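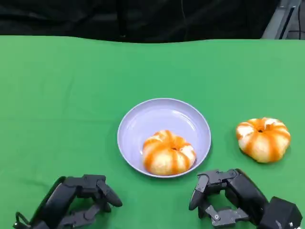
I promised Amparo Ríos back in July that I would write up the planner work properly, and then the planner work kept changing underneath me, so it has taken until April 2025 and a large pot of coffee. Thank you for waiting, those of you who did!

The short version is that we moved the two-handed pick and place over to Morneo, the little task planner that Tiago Morais and I have been building on top of Peixoto (our perception code, for anyone new here). The old setup was one long script. It worked well enough on a good day, but every time something shifted on the cloth you had to start over from the top, and I got very tired of starting over from the top.

Which object, and which hand

Perception gives us a list of things it believes are on the table, each with a pose and a confidence score. My trouble was with two round, ribbed, orange and cream things that look nearly the same from above. Peixoto would track both quite happily for a while and then swap their labels, and the planner would change its mind about where it was going.

Carolina Teixeira suggested I stop asking the tracker to be clever and let the planner hold on to the assignment instead. So now, once a hand has claimed an object, the claim sticks until the hand reports open again, even if the labels trade places in the meantime. It took 40 lines of code, and I had been putting it off for weeks. The left hand gets first pick of anything left of the plate, the right hand gets the other side, and whatever sits on the plate belongs to whichever hand is free.

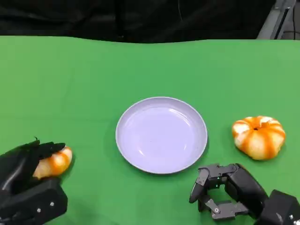

Closing the fingers

Grasp checks were the other big piece. We used to call a grasp good when the finger motors stalled, and with a ribbed shape the fingers can stall on a lobe while holding hardly anything. Bernardo Barros went through 214 logged grasps with me one evening - a kind thing to do for a friend - and we ended up comparing finger position against the width perception had guessed beforehand. If the two disagree, the planner opens the hand, backs off and asks for a fresh pose. It gives up after 3 tries and tells you so in plain words in the log.

Still on my list

The plate is glossy, and reflections along the inside wall still upset the depth estimate, so placing is fussier than picking. I'd also like the idle hand to wait farther back. Lurdes Paiva has a branch for that which I keep meaning to merge.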